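台所の真ん中にカトラリー立てを置くようになってから、うちの食卓まわりは本当に楽になりました!今回はその話をたっぷり書きます。道具の置き場所って、考え始めると止まらないんですよね。

前に「引き出し派ですか、立てる派ですか」という記事を書いたら、思いのほかたくさんメールをいただきました。引き出し派の方のほうが多かったです。ほこりが気になる、見た目がごちゃごちゃする、猫が倒す、などなど。どれもよくわかります。私も長いこと引き出し派でした。

引き出しをやめたのは去年の11月、夫が煮物の鍋の前で「菜箸どこ」と言いながら引き出しを全部開けて、全部開けっぱなしにしたのがきっかけです。菜箸は一番奥で、しゃもじの下敷きになっていました。長いものは引き出しの中で斜めになるし、斜めになると隣の仕切りに侵入するし、そのうち引き出し自体がつかえて開かなくなる。あの「ガッ」という手ごたえ、思い出すだけで肩がこります。

立てる収納にして一番うれしかったのは、長いものが長いまま置けることです。木べら、木のスプーン、菜箸、金属のストロー。引き出しの厄介者がみんな立てるとおとなしくなります。フォークやスプーンも頭を上にして立てておけば、どれがどれか一目でわかるので、手が迷いません。

ただ、口に入る側を上にするか下にするかは意見が分かれるところ。友人のメレアナ・マッキノンは断然「柄が上」だそうで、取るときに先のほうを触らないからと言っていました。なるほどと思って2週間まねしてみたのですが、うちではスプーンとフォークの柄がそっくりで、毎回引き抜いて確かめることになってしまい、結局また頭を上に戻しました。柄の色が違うセットをお持ちの方なら、柄が上のほうが気持ちよく使えると思います。小さいお子さんがいるおうちも、とがったほうを下にしたほうが安心ですね。

置き場所は、コンロの横より作業台やアイランドの上をおすすめします。コンロの横は油が飛ぶんです。見た目にはきれいでも、指でなでるとべたっとくる、あれです。シンクの横も水がはねるので、木の入れ物にはちょっとかわいそう。うちも最初はシンクの脇に置いて、底に輪じみを作ってしまいました。作業台の上なら、料理中にも手が届くし、そのまま食卓の準備にも使えます。

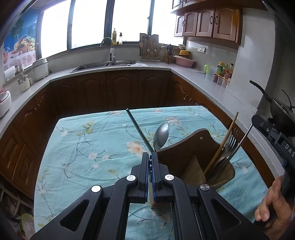 それから、下に敷く布のこと。木の入れ物をじかに天板に置くと、動かすたびにこすれる音がするし、底に湿気がこもりやすいように思います。布を一枚敷くだけでずいぶん違いますよ。私は柄のある布が好きで、花柄や枝の模様だと、少しくらいのしみは模様にまぎれてくれます(無地の白を使っていた時期は、お茶をこぼすたびに洗濯でした)。布はときどき入れ物をどけて振るい、乾いた日にまとめて洗います。すべりやすい布のときは、間に薄いすべり止めシートをはさむと落ち着きます。

入れ物を選ぶときの話もしておきますね。私が見るのは、まず重さ。軽いと、長い菜箸を片側に寄せただけでぐらっときます。お店で手に取ったら、ぜひ底のほうを持ってみてください。下が重いものは頼もしいです。次に深さ。中に入れたい一番短いものがちゃんと頭を出すかどうか。ティースプーンが沈んでしまう入れ物は、毎回指を突っ込んで釣り上げることになります。背板がついていて後ろ側だけ高くなっている形は、長いものを背中に寄りかからせて、手前に短いものを入れられるので、私はとても気に入っています!

木の入れ物のお手入れは、思っているより簡単です。

中身を全部出して、さかさにして軽くたたく。パンくずやごまが、びっくりするほど出てきます。
固くしぼった布で内側をふく。底の角には、布を菜箸に巻きつけて差し込みます。
横に倒して、風の通るところでしっかり乾かす。私はたいてい夜にやって、朝まで置いておきます。
表面がかさついてきたら、食用の油を布にほんの少しとってうすくのばし、余分をふき取る。

油はつけすぎると本当にべたべたになります。一度やりました。くるみ油をはりきって塗り、その後しばらく、つかむたびに手が油っぽいという悲しい日々でした。油はお好みですが、くるみなどナッツの油はアレルギーのある方がいるおうちでは避けてくださいね。金具がついているものは、そのまわりに水気が残りやすいので、布の端でくるっとひとふきしておくとさびにくいです。

中に戻すときは、必ず乾いたものだけ。これだけは守っています。洗ったばかりのスプーンをそのまま差したくなる気持ちは痛いほどわかるのですが、底にたまった水は見えません。気づいたときには木が黒ずんでいます。水切りに置いて、乾いてから移す。一手間増えるようですが、食器を片づけるついでにやるので、慣れると何とも思わなくなります。金属のストローは中に水が残りやすいので、細いブラシを通したあと、先を下にしてしばらく立てておきます。木のスプーンも、見た目が乾いていても柄のつけ根が湿っていることがあるので、私はほかのものより後に戻します。

入れる数は欲ばらないのがこつです。ぎゅうぎゅうに詰めると、一本抜いたときに隣がついてきて床に落ちます。うちでは一時期、立てに13本も入っていて、毎朝なにかしら落としていました。そこで全部出してテーブルに並べ、1週間で使ったものだけ戻していったら、半分以上が戻りませんでした。はちみつ用のディッパーなんて、いつ使ったのか思い出せないくらい。戻らなかったものは、捨てずに箱に入れて戸棚へ。おもてなしのときに出せばいいんです。

同じ方法は、水切りかごまわりや包丁のまわりにも使えます。まな板も立てておくと乾きが早いですし、板と板の間は指一本分あけておくと風が通ります。くっつけて立てると、間の面だけいつまでも湿っているんですよね。ボウルは重ねる派の方が多いと思いますが、重ねる前に裏側もふいてください。うちではボウルの底の輪っかのところに水が残って、下の器にぽたっと落ちていました。洗いおけも使い終わったら縁をふいて、少し傾けて置くと底がぬるぬるしません。

シンクの前の窓辺には、つい物を並べたくなりますよね。洗剤のポンプは便利なのですが、置きっぱなしにすると底に丸い跡が残ります。小さなお皿かコルクの敷物にのせて、お皿ごと動かすようにしたら、窓台をふくのがとても早くなりました。ボトルは2本までと決めています。3本目が来ると、なぜか4本目も来るので!

読者のフリン・ギルクリストさんから、「菜箸がすぐ片方だけになる」というご相談もいただきました。わかります、うちもです。私のやり方は、菜箸の上のほうに糸を通して一組ずつつないでしまうこと。穴のあいていない菜箸なら、輪ゴムをゆるく巻くだけでも十分です。金属の菜箸は長くて重いので、立てるときは背の高い側に寄りかからせるようにすると、ほかのものを押し倒しません。それでも傾くようなら、入れ物の底にきれいに洗って乾かした小石を少し敷いてみてください。見えないところですし、ぐっと安定します。小石は底を掃除するときに一緒に洗えます。

もうひとつ、食卓の準備のときの小さな楽しみを。人が来る日は、カトラリー立てをそのままテーブルの真ん中に持っていって、各自で取ってもらいます。並べる手間がないし、足りないものがあればすぐ手が伸びるし、みんな勝手に木のスプーンを選んだりして楽しいんです。スープの日はスプーンを多めに、鍋の日はお玉と菜箸を手前に。夕方、台所が静かなうちに中身を入れ替えておくと、その後がとても気楽ですよ。

次回は布の話の続きで、テーブルクロスの折りじわの取り方と、カレーのしみのことを書くつもりです。しみ抜きの失敗談があったら、ぜひ教えてください。

2025年2月9日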